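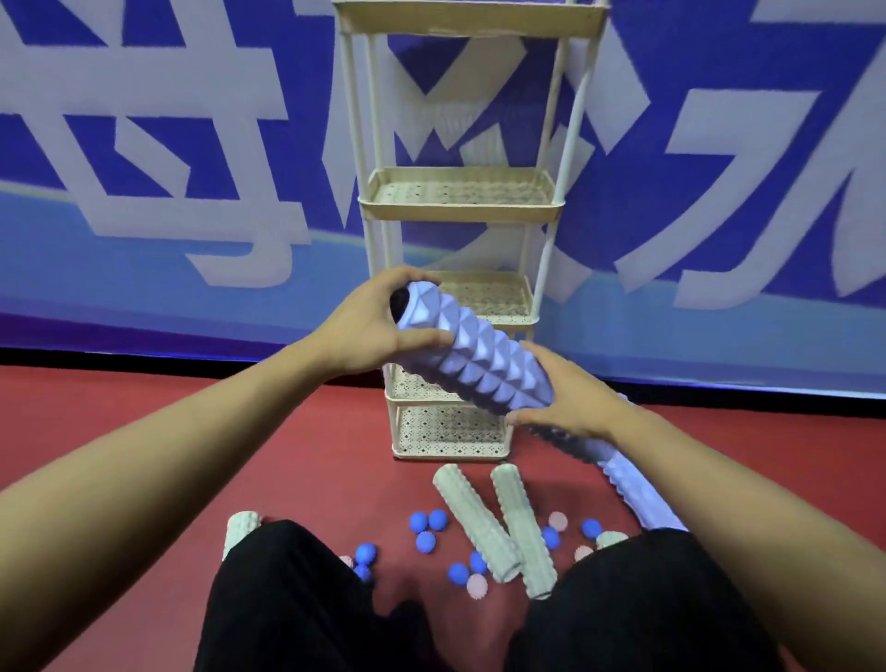 Plerkano perception and planning stack – pre-run software checklist
Site: Drundale, shelf restocking task
Date: 2020-01-24
Build: Wolde planner with Trullthorpe labeling tools

1. Clock sync between head camera and planner – PASS
Steady for the full 60 seconds. Lovely to see after the last build!

2. Object classes load without warnings – PASS
Rollers, smooth balls and spiky balls all load as separate classes.

3. Replay of stored clips – PASS, with comment
2,903 frames replayed, 17 flagged. Most flags are roller ends that get labeled as balls when the rest of the roller is hidden. Relabel in Trullthorpe and rerun.

4. Tray detection on the rack – NEEDS WORK
The lattice bottoms let the banner colors through, and the depth filter reads that as open space. Raising the hole-fill setting helped a lot. Keep the planner's keep-out zone on for all tiers until this closes. 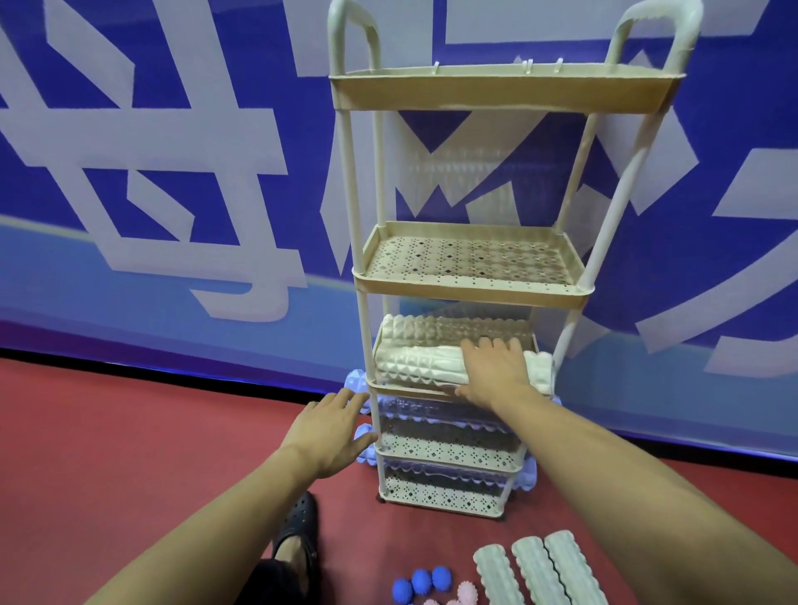

Item 4: right hand on the textured foam piece, third tier. Upper trays empty.

5. Hand tracking near posts – PASS
Open fingers close to a post are the hard case, and the new contact score handles them really well. Please don't tune it further this week.

6. Planner stop on lost tracking – PASS
Stops in up to 174 ms. Test again after any change to the message queue.

7. Floor clutter map – OPEN
Works fine with well-spaced items. Touching balls still merge into one blob – split step is written, review pending.

Result: cleared for replay and slow-speed runs. Full speed on hold until items 4 and 7 are closed.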